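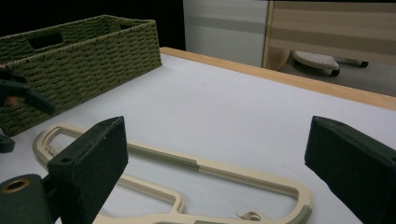

1/ ok the Havik tape is DONE. Dubs came back this morning, 33 copies, first one went straight in the deck and side A is louder than I rememberd. Good loud. Merch table stuff next: shirts on cream hangers, the ones with the green ribbed grips, tapes in front. Shirts are black only, sorry.

2/ Tracklist is final. Six songs, Vudano opens, the long one closes side B. Cut the cover. It was fine, just didn't belong.
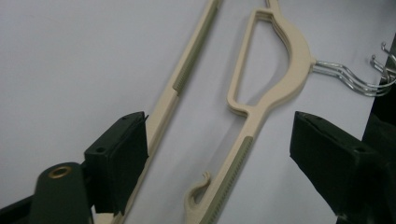
Hangers, stacked.

3/ Preorders: if you ordered before the demo went up you get the lyric sheet too. Order no. 783 please check your messages, your zip code is missing a digit!!

4/ People asking about vinyl. Pressing plant quoted 2989 for the run and thats before sleeves. So, no. Maybe next year. Maybe if Zavberg want to split it.

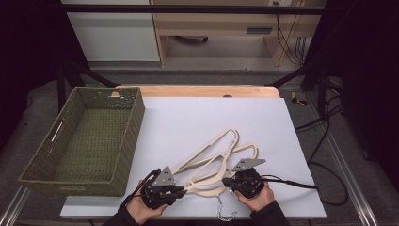 Hangers and the green basket.

5/ Release show is at Tapia, late July. Doors 7, we're on at 9 sharp bc of the noise curfew. Two other bands, both better than us. Bring earplugs, the room is all tile 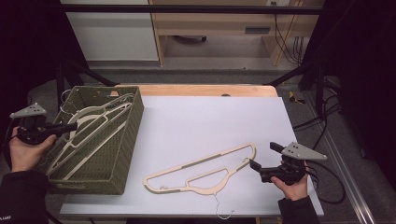 6/ Digital

Goes up same night, midnight. Pay what you want. Old EP just passed 2000 plays which is wild for a thing we recorded in a hallway, so thank you

7/ Still need a ride for the bass cab. Anyone with a van?? Will pay gas plus a tape. Msg me before noon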